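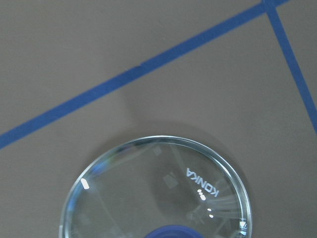 Figure 1. Glass lid and tape lines, wrist camera.

Robot Learning, Daltidmont
Notes for Lecture 5: Imitation with two arms and several cameras
Skye Mowat

1. Where we are in the course

In the last lecture we treated behavior cloning for one arm. The policy received one image and the joint positions, and it gave back the next joint command. We saw that small errors add up, because the arm arrives in states which the teacher never visited. Today we keep the same basic idea and make two changes: the policy controls two arms, and it receives images from more than one camera. Please read section 2 of the old notes again if the symbols o (observation), a (action) and q (joint positions) are not fresh in your memory.

2. Observations

At each time step t the observation is

o(t) = [ I_fixed(t), I_wristL(t), I_wristR(t), q_L(t), q_R(t), g_L(t), g_R(t) ]

where g is the opening of the gripper. Each image goes through its own encoder. We do not share weights between the fixed camera and the wrist cameras. Between the two wrist cameras we do share them, and this is a choice that you may question in the exercise.

The wrist image is a difficult one. Look at the lid in Figure 1. Most of what the camera receives inside the rim is the surface under the glass, together with reflections. The rim is bright and gives a good edge, and the blue knob has a strong color, but only the top of the knob is in view. An encoder that depends on the knob alone has very little to work with at such a moment. The reflections are a second problem. They change their place when the camera moves, so they do not behave like marks that are fixed to the object. A depth sensor would not save us here either, as glass often gives missing or wrong depth values. For this reason the method in these notes uses color images only.

A short remark about image augmentation. Students like to flip images left to right in order to get more data. In a task with two arms this is dangerous. If you flip the image, you must also exchange the left and right actions and both wrist images, and the joint angles need the correct signs. The lettering on the lid in Figure 1 is mirrored already in the original image, so you can not use readable text as a test of whether your flip is switched on. Write a proper unit test.

3. Actions in chunks

The policy does not predict one action. It predicts a chunk

A(t) = [ a(t), a(t+1), ..., a(t+H-1) ]

with H = 50. Each a contains the targets for both arms and both grippers. The loss is the mean absolute error over the whole chunk:

L = (1/H) * sum over k of | a_pred(t+k) - a_teacher(t+k) |

Why the absolute error and not the squared one? The teachers sometimes stop for a moment before a grasp, and these pauses have different lengths. The squared error pulls the prediction strongly toward the rare large differences. With the absolute error the motion near the grasp was less blurred in our tests. This is an observation from our own data and I do not claim that it holds everywhere.

When the chunk is ready, the robot executes only the first 5 actions and then asks the policy again. The old chunk is thrown away. It is also possible to average the overlapping chunks, and we will do this in the lab in the Bhatt building.

4. The coordination problem
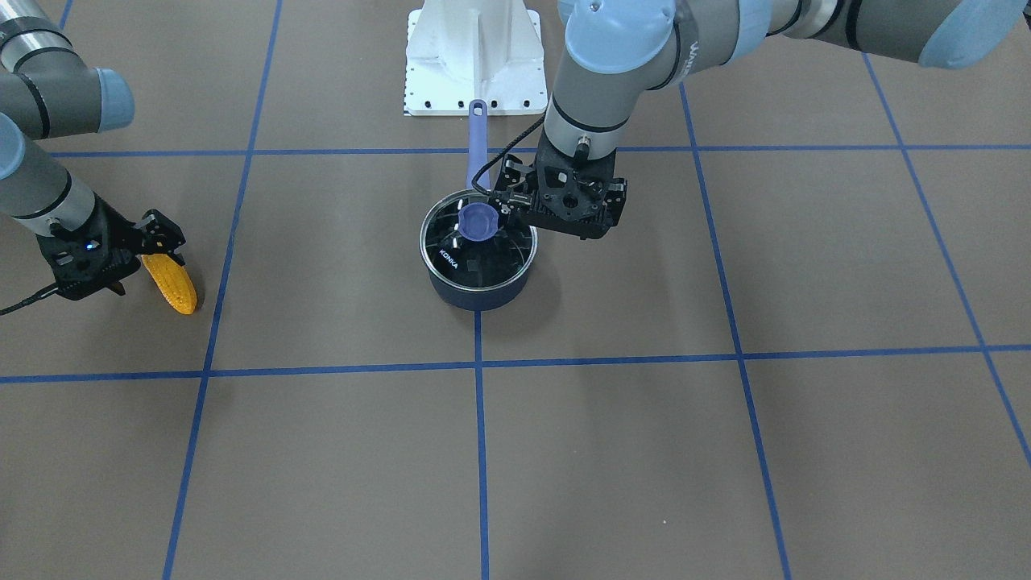
Figure 2. Both arms, the saucepan and the corn, fixed camera.

Coordination between two arms can be learned in two ways. In the first way there are two separate policies, one per arm, and each one sees the other arm only through the images. In the second way there is one joint policy, and its output layer has the commands for both sides. The joint policy needs more data, but it can learn that one arm should wait for the other. In Figure 2 the right arm holds the corn just above the surface, and the left gripper has its fingers close to the knob of the lid. For a task of the type "put the object into the pan", the position of the right arm is only good or bad in relation to the lid. If the lid is still on the pan, the right arm must not go there yet. Two separate policies have to guess this from pixels. The joint policy has the state of both arms directly in its input, although the state of the lid itself must still come from the images.

Notice also what each view gives. From the fixed camera the whole pan with its long handle is visible, together with both grippers, so this view is good for the question "in which phase are we". The wrist view is close to the object and is better for the last part of the approach. In the Mernon model, which you will use, the two types of features are joined by attention. You can plot the attention weights over time, but please be careful with the interpretation. A high weight does not prove that the view was necessary. To show this you have to remove the view and train again.

5. Data

The Trarnance set has 70 teleoperated episodes. After checking, 66 remained. An episode was removed when one camera stream had lost images or when the time stamps of the two arms did not agree. We train on 50 episodes and keep the others for validation. Split by episode and never by single image - neighboring images are almost equal, and a split by image gives a validation loss which is much too nice.

6. Exercise

a) Train the joint policy with all views. Then train it again without the fixed view, and again without the wrist views.
b) Repeat each training with five random seeds. Report the mean and also the worst seed.
c) Make H smaller and describe how the motion near the knob changes. A plot of the gripper opening over time is enough.
d) Write half a page on the shared wrist encoder from section 2. Would you keep it?

Hand in the code together with the plots. Reports without the seed numbers will be returned.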